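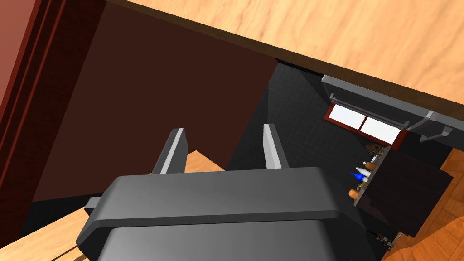 *Two-fingered gripper in a simulated kitchen-style room, Fostley open day.*

The **Fostley open day** is a public demonstration of household robotics held each July at Gundham. It was started by Efa Morris and Tanko Akinola and is organised by the Bevan workshop.

Visitors watch a simulated arm on screen, then take the controls for three minutes each. The rooms are modelled in Estuven, a program written at the workshop. Cledwyn Ifans added a colour-matching task in the second year. Evening sessions are kept for school groups and finish at 8 pm.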